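Print this page | E-mail this page

Household Records and Small Property
Handout for Unit 3, Wednesday section
Instructor: Gilles Riviere

Read this before the session. The Moltberg worksheet is separate and will be given out in class.

A household inventory is a written list of what a home contains, room by room. Insurers ask for one after a fire or theft. Executors need one when settling an estate. Most families have none, and try to write one from memory when it is already too late.

Start with one room and finish it. For each entry write down the item, where it is kept, when it was bought and what was paid. If the price is unknown, leave the space blank. A guess entered as a fact causes trouble later.

Small things are the hardest part. Children's jewelry, keepsakes and ornaments are rarely worth listing one at a time. Group them by where they are kept and give the group a single line.

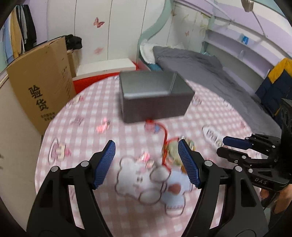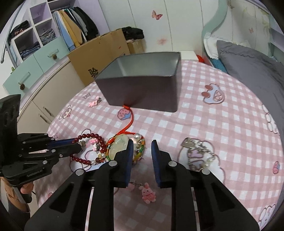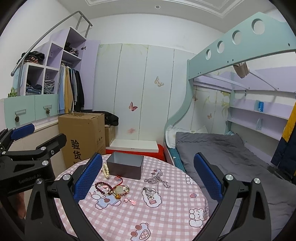 Any single item worth more than $1000 should have its own line and its own receipt. Many policies set a lower limit for jewelry than for furniture, so check the wording of yours. In the Didley case (reader, page 553) the family had listed a watch under "bedroom, other," and the claim took 12 months to settle.

Replacement cost is what it would take to buy the item new today. Actual cash value is that figure less wear and age. Find out which one the policy pays before you add up a total.

Keep one copy of the list outside the home. Paper is fine. Update it every August, or after any large purchase.

For next time: read the Sepúlveda chapter on estates and bring a finished list for one room of your own home. Prices may be left off the copy you hand in.

Print this page | E-mail this page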